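Hitine Introduces Gita 25 Pennant and Banner Cloth for Outdoor Use

LALLDALE - Monday, September 22, 2025 - Hitine, a maker of woven fabrics for flags and signage, today announced Gita 25, a polyester cloth for pennants, string banners and long-format outdoor displays. The new cloth replaces the Gita 10 line, which will remain available in white only until February.

Gita 25 is a plain-weave fabric supplied in rolls and in pre-cut strips. It uses a tighter yarn count in the lengthwise direction than the earlier product, which reduces stretch when a banner is hung under tension between two fixed points. The cloth is dyed before finishing and accepts both screen printing and dye-transfer printing. A light resin finish limits fraying at cut edges, so smaller pennants can be used without a hem. Banners intended for permanent outdoor display should still be hemmed on all sides.

The line is offered in 11 stock colors. Custom colors can be ordered with a minimum run of 3775 yards.
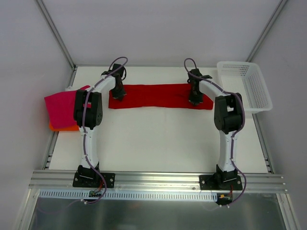
Cutting accuracy was the main complaint reported by customers of the Gita 10 line. Woven cloth shifts as tension is released from the roll, and a long piece cut too soon may not keep its intended shape. Hitine now rests all material flat before cutting and again before inspection. Pennant shapes are checked on a plain white surface, against which a red strip with one squared end and one end slanting out to a point can be read easily along its full outline. Waviness along a long edge and creasing in the body of the cloth are recorded separately, as the first may call for trimming and the second can usually be removed with a warm press. Dark colors are checked by the same method. White and pale yellow are checked on a gray surface.

Gita 25 was developed with Ouazzani, a finishing company that has supplied coatings to Hitine for more than 10 years. Ouazzani will apply the resin finish at its own plant and return the rolls to Lalldale for cutting and packing. The finish contains no added fluorine compounds and does not change the listed washing instructions: cold water, mild detergent, line dry.

Pre-cut strips ship flat with a paper interleaf. Rolls ship on cardboard cores and should be stored on their side, away from direct sunlight. Grommets, rope and header tape are sold separately and are unchanged from the earlier line. Existing Gita 10 print profiles can be used with the new cloth, although a test print is advised for solid reds and dark blues.

Orders for stock colors are open now through Hitine distributors. Sample cards showing all stock colors are available on request from the Lalldale sales office.

About Hitine

Hitine weaves, cuts and packs technical fabrics for flag makers, sign shops and event suppliers. The company is based in Lalldale.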